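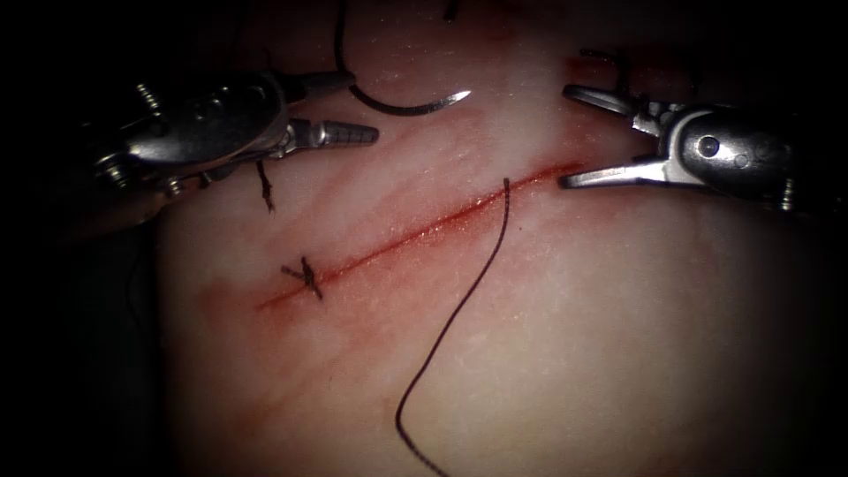 Tissue pad with a straight incision, one instrument on each side.

History of Team Sports, Unit 2
Reading a Pitcher's Career
Handout prepared by Solange Macedo

Please read this before the seminar in March and bring a pencil. Calculators are allowed.

Why pitchers

In this unit we look at how a baseball pitcher is remembered, and how much of this memory can be checked in the record. Position players leave many small facts behind them, one or more for each game. A starting pitcher plays only every fourth or fifth day, so each of his games carries more weight. Writers like this. They give the pitcher a nickname and a character, and after some years the nickname is repeated more often than the numbers.

Our case is Darius Zariņš, left-handed starter for the Ukness club in the Plorkorow League. In the club yearbook he is "the man for the last game." We will ask where this phrase came from. The yearbook text was written by Ernő Barta, who was also the radio announcer of the club, and you should keep this in mind when you read his adjectives.

The basic line

A season of a starting pitcher is usually given as wins, losses, innings pitched, earned runs and strikeouts. In his best season Zariņš pitched 204 innings and allowed 70 earned runs. From these two numbers you can get the earned run average (ERA):

earned runs x 9 / innings pitched
70 x 9 = 630
630 / 204 = 3.09

The result says how many earned runs he gave in nine innings. Runs that come from a fielding error are not included. It is the official scorer who decides what is an error, and in a small league the scorer often knew all the players personally.

Innings in a table may be written with .1 or .2 at the end. These are thirds of an inning, one out or two outs. Do not put them in the calculator as decimals. Last year half of the homework had this mistake. 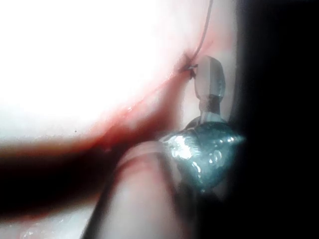

Reading time: 2 min

Wins and what they depend on

A win is given to one pitcher of the winning team. For a starter the rule asks for five full innings, and his team must be ahead when he leaves and stay ahead until the end. So the win depends also on the hitters and on the relief pitchers. When Zariņš moved from Ukness to Lengyel, his ERA stayed almost the same, but his wins went down, as the Lengyel team scored very little. Newspapers of that summer called him tired. Compare this with his strikeouts in the same months (table on the last page) and write down what you think.

His manager in Lengyel, Vilgot Haugen, had the habit of keeping him for the stronger opponents. This changes the numbers too. A pitcher who meets only good teams will look worse than one who meets everybody in turn. 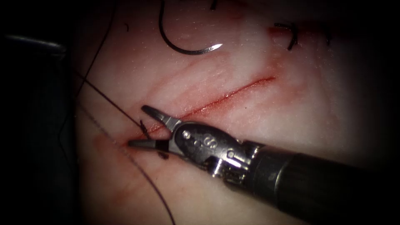 The second question is about the length of a career. Zariņš finished with roughly 2,000 innings. For the Plorkorow League this is a lot, because the season was short and many players had another job in winter. When you compare him with a pitcher from a longer season, use rates (per nine innings) and leave the totals for later.

His catcher in both clubs was Benedek Major. In the interview you will find in the reader, Major says that Zariņš threw the curveball mostly when he was behind in the count, against the advice of every coach. There is no pitch-by-pitch record from those years, so we can only take this as the opinion of a close witness.

For the seminar

Calculate the ERA for each season in the table.
Mark the seasons where wins and ERA tell a different story.
Find two sentences by Barta that can be checked and two that cannot.
Read the Major interview up to the part about the playoff bus trip.

Words to know: bullpen, complete game, count, earned run, rotation, shutout, southpaw.

The table and the interview are in the course folder on Stemgate. If you cannot open the folder, write to me and I will send you the pages.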